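Helard bus shelter to reopen, again, on Tuesday

Passengers waiting for the number 11 in Helard will be able to do so under a roof from Tuesday, when the shelter on the market square reopens for the third time this year. 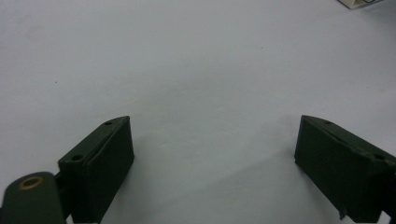

The shelter, a green steel affair with a bench and a timetable case, was first taken out of use in the spring so that it could be turned to face the other way. Residents had been asking for this since it was put up. The old position had its back to the road, which kept the wind off nicely and also kept drivers from seeing anyone inside. People who wanted the bus had to stand out in the rain next to the shelter to be noticed, and several had taken to leaving their shopping in the dry while they did so.

Levchenko, the building firm that won the work, turned the shelter round in two days. It was a tidy job and the paving was put back level, which is more than can be said for the paving on the north side of the square. The reopening was marked with a short speech and a tray of buns from the bakery.

It then became clear that the shelter, now facing the road, also faced the prevailing wind. Users described conditions inside as "bracing" and, on one comment card left at the library, "like standing in a trombone". The bench, which has a slight dip in the middle, collected rainwater and kept it for most of a week.

The town council put in a glass side panel in June. This helped with the wind but covered the timetable case, so that the timetable could be read only from the flower bed. The shelter was closed a second time while the panel was taken off, the timetable case was moved to the other end and the panel was put back. During this closure a temporary stop was set up outside the chemist, where it proved so popular that there is now a petition to keep it.

The shelter reopened in August and stayed open for 11 days. It was closed again after the bus company, Oredar, pointed out that its new buses have their doors further forward than the old ones did. A driver stopping with the cab level with the stop flag, as the rules require, now opens the doors onto a litter bin. Passengers had been getting round the bin without much complaint, but a pushchair or a wheelchair could not, and Oredar told its drivers to stop short. Stopping short put the back of the bus across the entrance to the car park.

Three answers were put to the council. The first was to move the bin. The second was to move the flag. The third, which came from a member of the public and ran to seven pages with a fold-out map, was to send the bus round the square the other way and have the shelter turned back to where it had been in the first place.

The council chose to move the bin, and that is where the matter ought to have rested. The bin, however, belongs to the county, having been put there under a scheme to tidy up main roads, and the town has no power to shift it. The county said it would be glad to move the bin once it had seen a drawing showing where the bin would go. The town sent a drawing. The county replied that the drawing showed the shelter facing the wrong way, and asked for one that was up to date.

A fresh survey of the square was done by Erkov, a small firm with an office above the dry cleaner's, and the county gave its approval last week. The bin has been moved two metres to the left. The work took an afternoon, including a break for tea.

Oredar says it is pleased. In a statement the company called the new layout "a real improvement for our customers in Helard" and said that it looked forward to serving the stop "in full". It would not be drawn on why no one had mentioned the doors before August, beyond saying that the new buses had been on display in the square for a whole Saturday in the spring and that anyone had been welcome to come and look at them. Our reporter did go and look at them, and can confirm that they had doors.

The cost of all this has been a sore point. Turning the shelter came out of the money set aside for street furniture, as did the glass panel. Moving the timetable case was paid for out of the library budget, on the grounds that a timetable is reading matter. The survey has been put under "sundries". The council says the full figure will be given at its next meeting, and that people should bear in mind that a new shelter would have cost more. It has been asked whether a new shelter would have cost more than this one has so far, and has promised to reply in writing.

Traders on the square have mixed views. The chemist would like the temporary stop to stay, having sold a good many umbrellas and throat sweets to people waiting outside it. The café opposite would like it gone, as it had done very well out of passengers who came in to keep warm and then missed the bus. The bakery will supply buns for Tuesday as before, though it has let it be known that the first tray was a gift and the last one was invoiced.

The petition to keep the temporary stop is on the counter at the chemist and can be signed during opening hours. A second petition, to have it taken away, is on the counter at the café. A few people seem to have signed both. The council has said that it will look at the two together, and that the temporary stop will stay where it is until then, although no buses will call at it. A notice saying so is to be fixed to the pole. Anyone who has waited for the number 11 on a Sunday, when it does not run, will know that a notice on a pole in Helard is not always the last word, and passengers are asked to take no chances and walk across to the shelter.

There is also the question of the bench. Its dip has been looked at and found to be within what the maker allows, but the council has agreed to have a small hole drilled at the lowest point to let the water out. The drilling was meant to be finished before the shelter reopened. It has been put off to the autumn, as the right size of drill bit is with the team painting the railings by the river, and the railings are behind as well. Until then users may wish to bring something to sit on, or sit at the ends.

The flower bed, which suffered a good deal in the weeks when it was the only place to read the timetable from, has been dug over and replanted with heathers. These were picked for being hard to kill. A low rail has been put along the front of the bed, and there has already been one complaint that it is just the right height to trip over when running for the bus. The gardening club says the remedy is to leave the house earlier.

As for the seven-page plan, its author has been thanked and the map is on show in the library until the end of the month. It is a handsome piece of work in four colours, with the bus route in red and the wind shown by little arrows. Library staff say it has drawn more visitors than the display on local geology, and that two people have asked whether they may have a copy to frame. Several of those who have studied it closely have been heard to say that it would probably have worked.

The shelter will be opened at 11 in the morning, with the first bus due seven minutes later. Those attending are asked not to stand in front of the stop flag, so that the driver can see it, or behind the bin, so that the doors can be seen to open freely. The car park entrance should also be kept clear. If it rains, the speech will be given in the café.

Normal timetables apply on the day, apart from the mid-morning service to the hospital, which will leave from the chemist.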